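Chapter 4: What Does a Cheap Dress Cost?

Online fashion labels love a bargain. Kavel, a mid-sized Canadian label, listed 3,000 new styles last December and called most of them "marked down". From what? 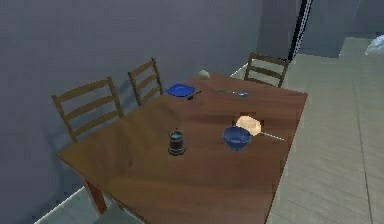

Figure 4.1 Dining table with ladder-back chairs.

Funmilayo Ogunleye tracked 252 Kavel dresses and found few had ever sold at full price. The label's defence, that colour and size ranges vary, doesn't explain much. 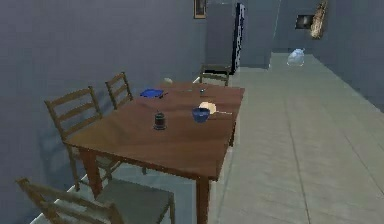

Nor do customer reviews settle the matter. A rival, Dorura, advertised 1,000 five-star ratings for a skirt on sale for 2 days. Before you accept a discount claim in this chapter, ask who set the original price, and when.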